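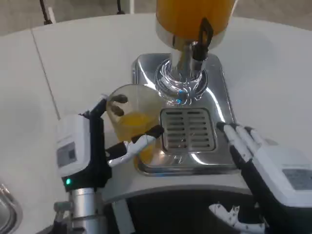

Setting Up a Self-Service Breakfast Table for Guests

This guide is intended for staff at Rollmont guest houses who prepare the morning table. Questions may be sent to Consuelo Chávez in Guest Services.

Before you begin

Check the guest list the evening before and note any allergies on the kitchen sheet. Set out plates, bowls and flatware for every registered guest, plus two spare settings. Tables should be ready by 6:30 a.m.

Step 1. Plan the direction of travel

Guests should enter at one end and leave at the other. Place plates first, then breads, cold dishes, hot dishes and, last, flatware and napkins. Keep drinks on a separate surface so that a guest refilling a cup does not hold up the line. 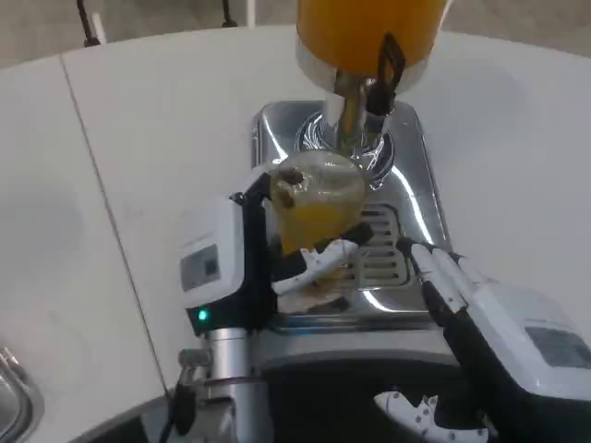 Coffee and tea belong at the far end of the drinks surface, away from the doorway. Leave 34 inches of clear floor in front of it. Where the room is narrow, move the bread board to the sideboard.

Step 2. Label every dish

Use the printed card holders from the supply closet. Each card gives the name of the dish and any of the listed allergens. Handwritten cards are acceptable only when a dish is changed on the same morning.

Step 3. Put out cold food last

Yogurt, sliced fruit, cheese and milk stay in the refrigerator until ten minutes before opening. Put out small amounts and replace the whole dish when it runs low. Do not add fresh food to a dish already in use.

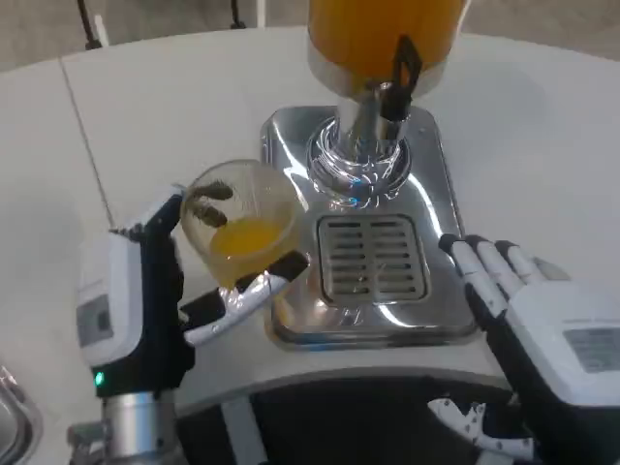 Orange juice in a clear cup at the drinks table.

Step 4. Close the table

Service ends at 10:00 a.m. Discard opened cold items, wipe all surfaces and record the amounts left over on Form 585. Completed forms go to Anayeli Zavala at the end of each month.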